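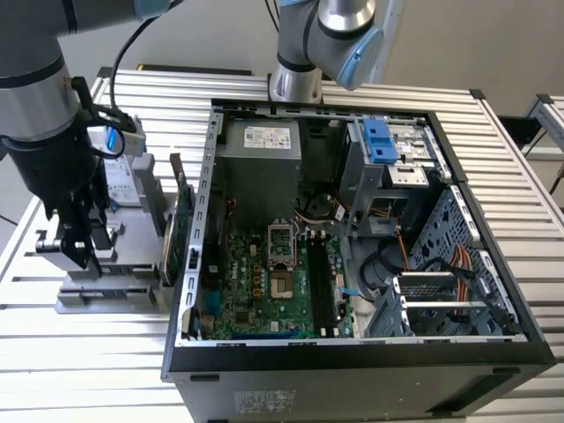 Teleop FAQ, Skutelard cell
last edit 13 Dec 2024, Lensa

Who can record demos?
Anyone who's done the half-day with Hongjun Cui. Not signed off yet? You can watch, or reset parts between runs.

How many demos per task?
30 good ones. 36 if it's a cable task, those are fussier.

What counts as good?
One smooth try, start pose to end pose. A small wobble is fine. A drop isn't, bin it and go again.

Can I push the arm by hand instead of using the remote?
For teaching waypoints, yes. For anything with the gripper closing on a part, use the remote. Your hand ends up in teh way of the camera.

Do both arms have to move?
No. Park the one you're not using. Leave it powered.

RAM slots, which way is the part facing?
Check the notch before you start recording. Latches open first. Same goes for the CPU socket, don't let the fingers near the contacts.

Drive won't come out of the fixture?
Lift straight up. If it still sticks stop and ask Asnakech Gebreyes, dont lever it.

It feels laggy.
Restart the Naris client. Still laggy after that, log it and swap stations.

How long is a session?
9 runs, then a 10 minute break. Tired hands make bad data.

Where do files go?
Somico folder, your initials, task name. Abla Karam checks them every morning.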